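Getting Boxed Food Home and Into the Cupboard

By Shabnam Virk
Wednesday, October 18, 2023

I shop every two weeks for a house of five, and most of what gets crushed in our kitchen gets crushed before it reaches the shelf. These are the habits that stuck.

Loading the cart

Heavy things go in first, at the far end. Cans, rice, oil and detergent belong on the floor of the cart. Boxes of cookies and pastry can be stacked if they are all the same size, with the edges lined up so the weight runs down the sides of the cardboard.

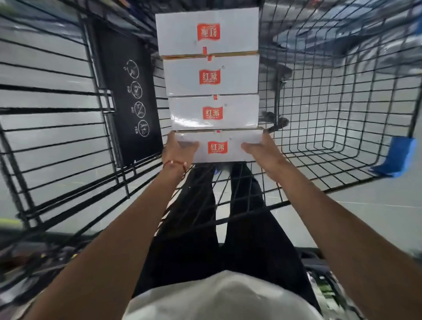

Leave frozen food until last. Put it in one bag of its own, with the milk, and it will stay cold longer than it would spread across four bags.

Pick up a large flat box from both ends. The lid flap on most bakery boxes is only tucked in, and it will open if you lift by it. 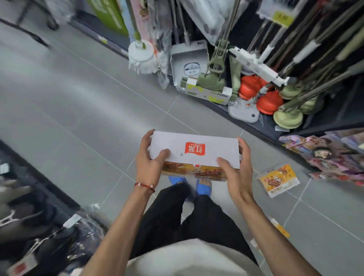
Check the date before you walk away from the shelf, and check the corners too. A dented corner usually means broken pieces inside. I take from the second row back – the front row has been handled the most.

At the checkout

Put things on the belt in the order you want them packed. Cold food together, cleaning products together, bread and eggs at the end. Keep a folded dish towel in your shopping bag to go between glass jars.
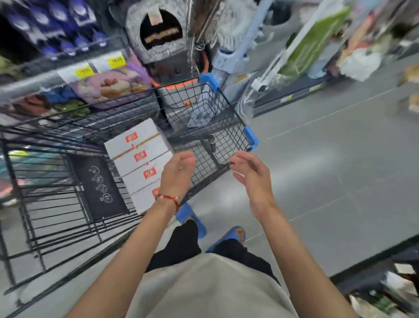
Can boxed pastries go in the trunk on a hot day?
Plain ones can, for a short drive. Anything with cream or chocolate should ride inside the car with the air conditioning on. In June I bring a cooler for those.

Putting it away

Wipe the shelf first. Move the older boxes to the front and slide the new ones in behind. Write the date you opened a box on the end flap, where you can read it without taking the box down.

My neighbor Tanveer Rind cuts the front off an empty box and uses it as a tray for loose packets. It works well for tea and soup mix.
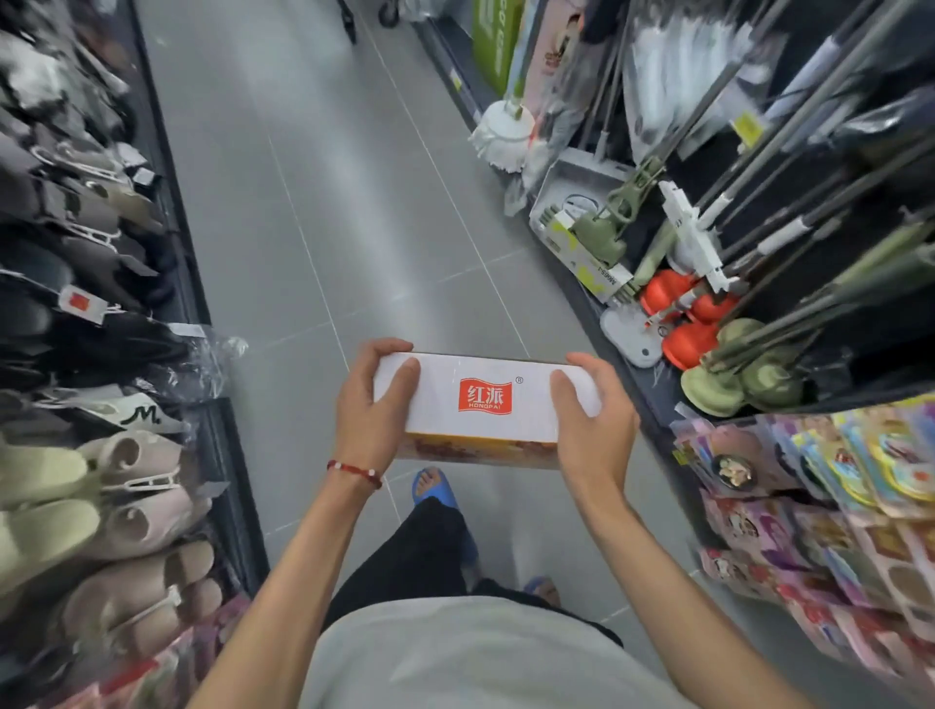
Once a box is open

Move what's left to a tin or a jar with a tight lid. Keep crisp cookies and soft cakes apart, or the cookies will go soft overnight. Flatten the empty box the same day and put it with the recycling.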